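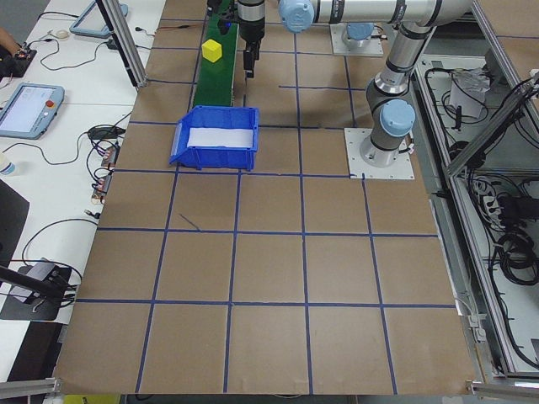

Skerneo opens garnet jewellery exhibition

Tuesday, October 8, 2024

The Skerneo museum in Pakdale has opened an exhibition of garnet jewellery, with 80 pieces on show until the end of January. It includes brooches, hair combs, rings and 11 complete necklace sets, most of them lent by families in the town.

The oldest item is a silver-gilt cross set with small rose-cut stones. Its maker is unknown. Many of the later pieces came from the Ranjbar workshop, which cut and set garnets in Pakdale for three generations.

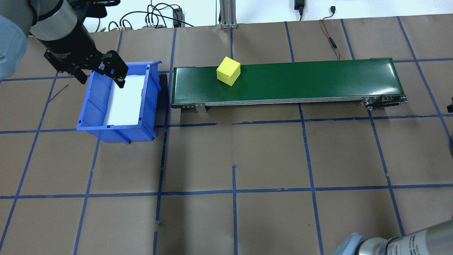
A separate room covers repairs. Old garnets were often backed with foil to brighten their colour, and the foil darkens if water gets behind the stone. Visitors can bring one piece of their own for advice on cleaning on the first Saturday of each month.

The catalogue, published by Trokumitz, runs to 200 pages and is sold at the museum desk. Entry to the exhibition is free.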